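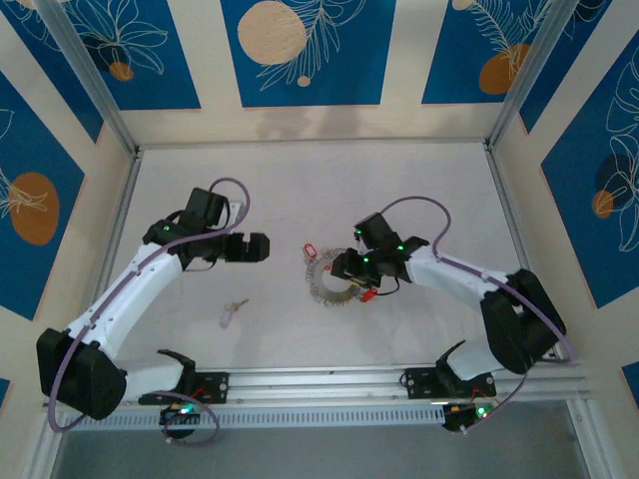
Ralau leaf panels, blue on cream

Product code 2549
£28 a panel
In stock, most weeks

Home > Linings and panels > Patterned > Ralau

Decorative wall panels for lining the inside of boxes, booths, display bays, cupboards, alcoves, anything with straight sides really. Deep blue rectangle, cream background, thin white line drawings of leaves and fronds over the blue. Round dots too, orange or beige. Looks good under a bright lamp and looks good in a dim hallway, we have tried both.

Sold singly. Order as many as you need, no minimum.

Choose your backing

Card – lightest, cheapest to post, cuts with a craft knife. Fine for shelves and dolls' houses and school displays.
Board – stiff, stands up on its own between posts. Most people want this one.
Peel and stick – goes on a wall you already have. Smooth walls only please.

Same price for all three. We did try charging less for the card and it caused more emails than it was worth.

Size

Large only for now. Cut to width when you order, put the width you want in the notes box. Height is trimmed to match the tallest panel in your order unless you say otherwise. Please say otherwise if you want otherwise. Millimetres, not inches, and measure twice – cut panels don't come back.

The cream margin is what gets trimmed. The blue stays whole unless you ask for something very narrow, in which case we ring you first.

About the pattern

Drawn by Wanda Wasilewska, who also did our Becerra range (the one with the pears, discontinued, don't ask). She drew the Ralau leaves with a dip pen one August from whatever was growing along her back fence, ferns mostly, then some she made up. The lines were kept thin on purpose. We had a thicker version printed as a test and it looked like a shower curtain.

Leaves are not botanically correct. A customer wrote to tell us so at some length. Noted.

The dots vary. Bigger in one place, smaller in another, orange here and beige there. Not a misprint.

What goes with it

Posts. The board version wants something at the corners to hold it, and the plain silver aluminium corner posts we sell under the Stirarov name do the job. Square look, no fuss, stand them up, fix the panels between. Sold by the pair. They come with a little bag of fixings and an instruction sheet which is on the short side, so see the fitting notes further down.

Floor. A pale floor suits the blue best, off-white or thereabouts. Grey is all right. We would stay away from anything dark or the bottom of the box just disappears and you lose half the effect. Floor not included, and we don't stock one, a local timber yard or DIY shop will cut you a sheet.

Lamp. Any. Matt finish on the panels so you don't get much glare, but don't put a spotlight right up against one.

Fitting notes (board)

Floor down first, and check it's level. Posts next, at the far corners, upright. Use a set square, the eye is no good at this.

Back wall panels before side panels. Lay them all out flat before you start so you can see which leaves you want next to which. There's no repeat to match up, each rectangle sits in its own cream surround, so you can shuffle them as you like. Some people put the busiest one in the middle. Wanda does the opposite.

Offer up the first panel, check the gap at the bottom, fix the top loosely, then the bottom, then tighten. Don't tighten the top first, the panel creeps and you'll be undoing it.

Leave a hair's gap between panels. Board moves a bit with the weather.

Front left open is the usual way. Reaching in over a low front edge is far easier than working through a door, and you can see the pattern, otherwise why bother.

Peel and stick: wipe the wall, let it dry, peel a strip at the top only, line it up, then work down with a soft cloth. Pull the whole backing off in one go and you will be sorry.

Card: double sided tape or drawing pins. Thats it.

Cleaning

Dry duster first. Damp cloth if you must, wrung out hard. No sprays, no bleach, no magic sponges – the sponges take the shine off, or put one on, either way you get a patch. Pencil marks come off with a clean white rubber. Biro doesn't.

Grease marks: cornflour, leave overnight, brush off. Works on the board. Never tried it on card, wouldn't.

Delivery

Flat packed between two sheets of stiff cardboard, corners protected. Board and posts go by carrier, £19 to anywhere on the mainland however many panels you order. Card and peel and stick go in the ordinary post, price worked out at the checkout.

Allow 16 working days for cut to width. Uncut goes out much quicker, often the same week.

Islands and Northern Ireland, please email first for a price. Website gets it wrong and then we have to refund you the difference or ask for more and neither is fun.

You can collect from the Drenarel workshop if you let us know you're coming. Side door, the bell is stiff, press it properly. Parking in the yard except when the board delivery is in.

Returns

Uncut panels: 28 days, unmarked, in the packing they came in. Peel and stick only if the backing hasn't been lifted.
Cut panels: no, sorry, unless we cut them wrong. If we cut them wrong send a photo with a tape measure in it and we'll do them again.
Damaged in the post: tell us quickly, keep the cardboard, the carrier always wants to see the cardboard.

Questions we get

Can I have it in green?
Not at the moment. There was a green sample. It was very green.

Is the blue a navy?
Deeper and a bit warmer on the board than it comes up on most phones. Order a sample swatch if you're matching paint. Swatches are free, one each, stamp on us.

Will it fade?
Everything fades in a south facing window. Indoors away from direct sun ours in the workshop still look the same as the spare ones in the drawer.

Can it go outdoors?
No.

Bathroom?
Peel and stick, away from the shower, if there's a fan. Board will swell at the edges. Card don't even think about it.

Can I paint over the cream?
People have. Water based, thin coats, mask the blue first. It's your panel once it has left here.

Do you do a curved one?
No. The card will bend round a gentle curve if you warm the room up and go slowly. The board will crease and then you'll be cross.

Are they magnetic?
No, but you can put a steel sheet behind the card version and then magnets hold well enough for postcards and the like.

Can you build the whole box for us?
We did for a bit. Too slow, and getting them on the van was a performance. Panels and posts only now. Happy to look over a drawing if you send one, pencil on an envelope is fine so long as the measurements are on it.

Can I get a single replacement later?
Yes, and keep your order number, so we can match the width. Print batches do differ very slightly in the cream. Most people wouldn't spot it. If you are someone who would spot it, buy a spare now.

Trade and schools

Drop us a line for bigger orders, we knock something off once it gets past a trolley load. Schools can pay by invoice. Please put the name of the actual person on the order and not just the school, last term two boxes went round a very large building for a week.

Stock note, Tue 10 October

Board: plenty. Card: plenty. Peel and stick: almost 19 left then a wait for the next print run, can't say how long, the printer is moving premises. Stirarov posts: back in, silver only. If the basket lets you order more peel and stick than we have, we'll email and ask whether to wait or send board instead. Do check your junk folder as our emails seem to like it in there.

To order

Pick the backing, put the number of panels, put your width in the notes box, checkout. Or ring the workshop in the mornings. Afternoons the saw is on and we cant hear the phone.

You may also want

Stirarov corner posts, silver, pair
Stirarov spare fixings bag
Ralau sample swatch, free
Plain cream panel, same sizes, for the sides nobody looks at
Soft cloth for smoothing, one, ordinary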